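**Flutard moves "Drekdale" to October, trims season order**

September 26, 2022

Flutard has pushed the premiere of its half-hour workplace comedy "Drekdale" into October and cut the first season from 13 episodes to 10. The streaming service confirmed both changes in a scheduling notice sent to affiliates and press.

The series is set in the records office of a small county government and is shot single-camera, without a studio audience. It was ordered straight to series after a table read, with no pilot. Ninanel, the production company behind the show, said the three dropped scripts have been folded into the remaining episodes or held for a possible second season. No second season has been ordered.

Running times are also changing. Episodes were first listed at 22 minutes, the length needed for a half-hour slot with commercials. They will now run up to 30 minutes on the ad-free tier. Viewers on the ad-supported tier get the same cut with two breaks instead of three.

Flutard gave post-production as the reason for the delay. The season's dialogue was recorded on location and a large share of it has to be replaced in the sound mix. Ninanel logged 273 lines for re-recording in the first four episodes alone - well above what the schedule allowed for. Cast sessions are under way and picture editing is complete on seven episodes.

The first two episodes will be released together, with one new episode each week after that. The full season will stay on the service for 300 days, after which Flutard has the option to renew.

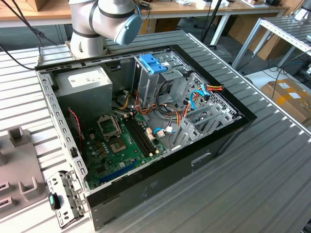 A companion drama, "Þórarinsdóttir," keeps its original date. The six-part Icelandic-language series follows a harbor inspector and will be offered with English subtitles and an optional English dub. Flutard has moved it up one hour in the evening lineup to fill the gap left by the comedy, and repeats of last year's sketch specials will run behind it until "Drekdale" is ready.

Subscribers who set a reminder for the earlier date do not need to set it again. The listing carries over under the same catalog number, 2933, and will update when the new premiere date is entered. Press screeners of the first three episodes, already sent out with temporary sound, have been withdrawn - replacements will follow once the final mix is approved.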